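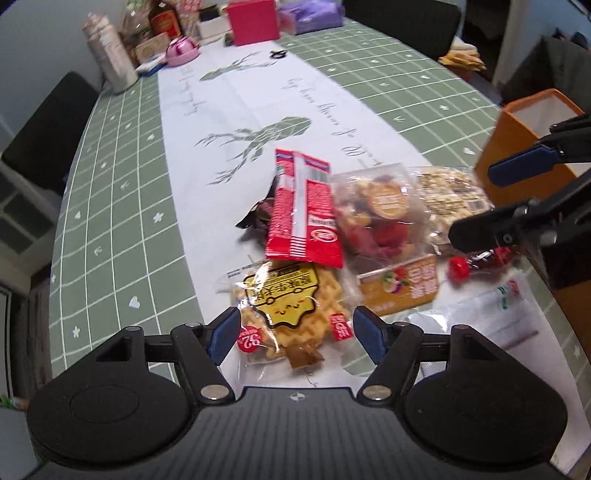 Toalha de mesa em verde, com faixa central branca e silhuetas de cabeça de veado.

Lorkon abre unidade de aluguer e tratamento de têxteis de mesa em Nolte

Nova instalação entra em funcionamento em novembro e passa a servir restaurantes, hotéis, colectividades e empresas de organização de eventos

A Lorkon, empresa de aluguer e lavagem de têxteis para a restauração e a hotelaria, anuncia a abertura de uma nova unidade em Nolte. A instalação começa a receber encomendas em novembro e vai concentrar a lavagem, a engomagem, a reparação e a expedição de toalhas, guardanapos, caminhos de mesa e capas de cadeira para os clientes da região.

Fundada em 1979 como lavandaria de bairro, a Lorkon trabalhou durante os primeiros anos quase só com roupa de cama de pensões e residenciais. O aluguer de têxteis de mesa começou mais tarde, a pedido de dois restaurantes que não tinham espaço para guardar as toalhas de banquete entre um casamento e o seguinte. É hoje a principal actividade da empresa, que emprega 177 pessoas, incluindo as equipas já contratadas para Nolte.

Até agora, as encomendas desta zona eram preparadas na sede e seguiam por estrada na véspera de cada serviço. A distância obrigava os clientes a fechar as quantidades com vários dias de antecedência e dificultava as trocas de última hora, sobretudo quando o número de convidados mudava depois de a encomenda já estar carregada. A nova unidade faz entregas num raio de 100 quilómetros e aceita alterações até às 14h00 do dia anterior ao evento.

"Os nossos clientes de Nolte pediam-nos isto há muito tempo. Um restaurante que recebe um grupo maior do que esperava precisa de toalhas nessa tarde e não pode esperar pela carrinha do dia seguinte", afirma Deepak Malhotra, director-geral da Lorkon. "A unidade foi dimensionada para a época alta, que no nosso caso vai de novembro à primeira semana de janeiro e volta depois na primavera, com as comunhões e os casamentos."

A instalação

A unidade ocupa um antigo armazém de materiais de construção na zona industrial, adaptado ao longo do último ano. A área de recepção da roupa suja tem entrada própria, pelo lado norte do edifício, e está separada por uma parede da área de roupa limpa. As carrinhas descarregam de um lado e carregam do outro, sem cruzamento de percursos.

Depois da triagem, feita por tipo de tecido e por grau de sujidade, as peças seguem para a lavagem. As nódoas de vinho, cera e gordura recebem tratamento prévio numa bancada dedicada. A água do último enxaguamento é recolhida e usada na primeira passagem do lote seguinte. A secagem e a engomagem funcionam em 2 turnos, o primeiro com início às 6h00 e o segundo às 14h00, e durante os meses de menor procura o segundo turno será reduzido à preparação das encomendas do fim de semana.

A sala de costura, com luz natural, fica no piso superior. É ali que se refazem bainhas, se substituem fechos das capas de cadeira e se decide o destino das peças que já não estão em condições de ir à mesa. As toalhas com defeito localizado são cortadas e passam a guardanapos ou a caminhos de mesa. O que não pode ser aproveitado desta forma é vendido como pano de limpeza industrial.

Colecção Punda disponível desde o primeiro dia

A abertura coincide com a entrada no catálogo da colecção Punda, composta por toalhas, caminhos e guardanapos em linho misto e em algodão. A colecção foi desenhada para salas com mesas compridas e inclui, por isso, comprimentos que os clientes costumavam resolver com duas toalhas sobrepostas. As cores são cru, cinzento-claro, verde-seco, tijolo e azul-escuro, todas lisas, para que possam ser combinadas com peças estampadas do próprio cliente.

As toalhas lisas continuam a representar a maior parte dos pedidos de hotéis e de empresas. Nas festas de família e nos jantares de associações, a procura por padrões tem vindo a crescer, em especial nos meses frios, com motivos de inverno, xadrezes e bordados. A Lorkon não prevê alugar peças estampadas em Nolte durante o primeiro ano, mas aceita lavar e engomar as que pertencem aos clientes, em lotes separados e com etiqueta de identificação.

Este serviço, designado "roupa do cliente", tem prazos próprios. As peças entregues até às 11h00 ficam prontas no segundo dia útil. Toalhas com rendas, aplicações ou tintas que possam perder cor são avaliadas à chegada, e o cliente é contactado antes de qualquer lavagem.

Encomendas através do Clavow

Os pedidos da unidade de Nolte passam a ser feitos através do Clavow, o sistema de reservas que a empresa desenvolveu internamente e que já é usado pelos clientes da sede. O cliente indica a forma e a medida das mesas, o número de lugares e a queda pretendida, e recebe uma proposta com as peças adequadas. Pode guardar a disposição habitual da sala e repeti-la nas encomendas seguintes.

O sistema regista também as devoluções. Cada saco leva uma etiqueta que é lida na recolha e outra vez na triagem, e a diferença entre peças enviadas e peças recebidas aparece na conta do cliente no próprio dia. As peças em falta só são facturadas ao fim de duas semanas, prazo em que a maioria costuma aparecer, quase sempre entre a roupa de cozinha.

"Perdíamos muito tempo ao telefone a discutir guardanapos", refere Deepak Malhotra. "Com o registo à vista dos dois lados, essas conversas são hoje mais curtas."

Quem preferir continuar a encomendar por telefone pode fazê-lo. O atendimento funciona das 8h00 às 18h00 e as encomendas recebidas desta forma são introduzidas no Clavow pela equipa comercial, nas mesmas condições de preço.

Condições para colectividades e pequenas salas

A empresa criou uma tabela específica para colectividades, juntas de freguesia, paróquias e pequenas salas que organizam poucos eventos por ano. Não há contrato de permanência nem encomenda mínima, e a recolha pode ser substituída pela entrega directa dos sacos no balcão da unidade. A caução é devolvida depois da conferência das peças.

O balcão tem um mostruário de tecidos e uma mesa de ensaio, onde é possível ver a queda de cada toalha antes de reservar. Por pedido, a equipa comercial desloca-se à sala para tirar medidas. Esta visita é gratuita para eventos realizados dentro da zona de entrega.

Recrutamento e formação

As equipas de lavagem e engomagem foram recrutadas na região e fizeram a formação inicial na sede, acompanhando um ciclo completo de trabalho, da recolha à expedição. A costura é assegurada por profissionais vindas de confecções locais. Mantêm-se abertas candidaturas para motoristas de ligeiros e para o segundo turno da expedição, com contrato a iniciar antes do período das festas.

A formação inclui manuseamento de cargas, dosagem de detergentes e leitura de etiquetas de composição. Os novos trabalhadores da expedição aprendem ainda a dobrar as toalhas segundo o esquema da empresa, com o vinco central marcado para o lado exterior, de modo que possam ser abertas sobre a mesa por uma só pessoa.

Calendário de abertura

Durante as primeiras semanas, a unidade atende apenas clientes já registados, cujas encomendas serão transferidas da sede sem necessidade de novo contrato. Os novos clientes podem pedir orçamento desde já e fazer reservas para datas a partir do final de novembro. As entregas realizam-se entre as 7h00 e as 12h00, e as recolhas durante a tarde.

Os preços de aluguer mantêm-se iguais aos praticados na sede. O transporte, que até agora era cobrado à parte aos clientes de Nolte, passa a estar incluído nas encomendas regulares.

Sobre a Lorkon

A Lorkon dedica-se ao aluguer, lavagem e reparação de têxteis de mesa e de cama para restaurantes, hotéis e eventos. A empresa foi fundada em 1979 e tem instalações na sede e em Nolte.

Contacto para a imprensa
Gabinete de Comunicação da Lorkon
Pedidos de entrevista e visitas à unidade mediante marcação prévia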